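Second-leg away goals and a midseason transfer - can he play?

Posted in Amateur Soccer Rules & Registration

Our club, Cervantes, signed a midfielder from Bekari in March. He had already played 8 league matches for them this season. The league office says his registration is complete, but our cup tie against Skinis started before the transfer. Is he eligible for the second leg? The handbook has a section on cup-tied players but it only mentions players who appeared in the cup for another club. He was on the bench for Bekari in the first round and did not come on.

Gokex

Depends how your handbook defines "appeared." In most amateur competitions an unused substitute has not taken part, so he is not cup-tied. The separate issue is the registration deadline for the tie. Some rules fix the eligible list at the date of the first leg, even if the second leg is weeks later. Look for wording such as "players eligible on the original date." If it is there, he sits out. Ask for a ruling in writing before the match, and keep the reply with the team sheet.

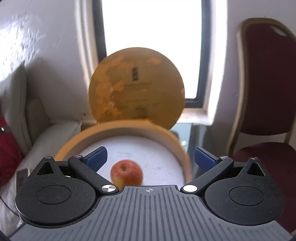
Jovita Villaseñor
Monday, April 12, 2021 - 29 replies

Agree on the unused sub. Check the referee's report from the first round as well - if he was entered by mistake as a substitution, the league will go by the report until it is corrected. Corrections have to come from Bekari in our league, and yours may differ.

skinis_fan385

Our league let a guy play in the same situation. I'd just play him.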